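I've been putting off this page because most of what I do looks like staring at a terminal. But Archana Pandey (she writes the motion side, I write perception) kept asking for something to send people, so I grabbed three stills from our August work on Catumar, our task planner. They're in no particular order — I just like these ones. The job is a fridge, a table and a bottle of tea, and it has eaten far more of my summer than I'd like to admit!

## Holding on

Grip control runs in its own loop, well away from the planner, so a slow plan can't make the fingers dither. Clear plastic is a pain for depth, so I fit the cap first and work down from there. A bright green cap is a gift, frankly. The ridges on the body muddle my edge finder far more than the tea does.
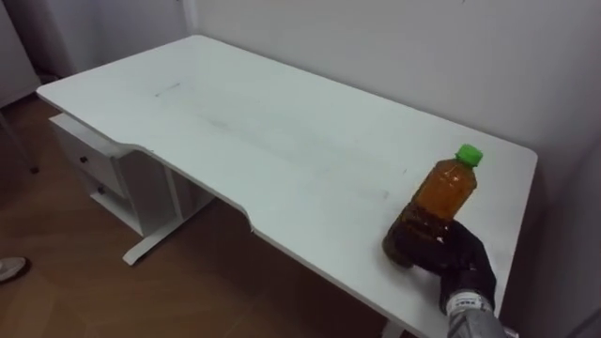

## Pale on pale, dark on dark

My favourite, and I know it's mostly wall. White top, off-white wall, charcoal fridge: hardly any texture for the matcher to hang on to. We lean on the long straight lines instead, so the seam between the two fridge doors and the right-hand edge of the white top do nearly all the work. The dark gap between them used to come out as a solid object in Gulus, our old mapper (Archana still brings this up). The new one marks it as unknown and leaves it alone, and I'm very happy with that.
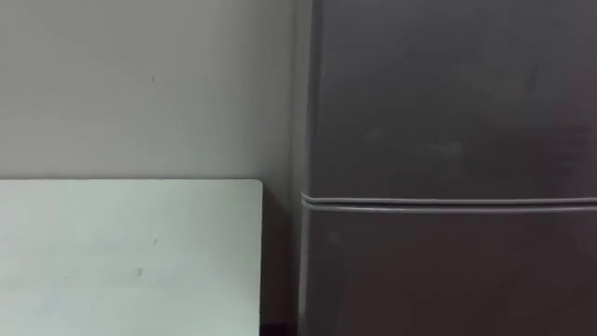
## Open or shut?

Catumar keeps a little list of facts about the room, and "upper compartment open" is one of them. I check it again before every step, using 2,000 points sampled inside the fridge outline. With the pale interior on show it's an easy yes. The bottle on the table gets its own entry, even when the bottom of it is out of view — the cap and shoulders are enough for a decent guess at where the rest is.
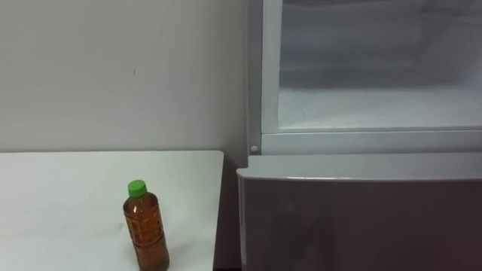
## Bits and bobs

The planner checks 9 facts at the moment and I'd like to get to 13 before we touch anything with a hinge on the other side. If you want the log viewer, it's called Sandhu and it's in the Dultgate repo under tools. Moan at me if it won't build.

Aoife Daly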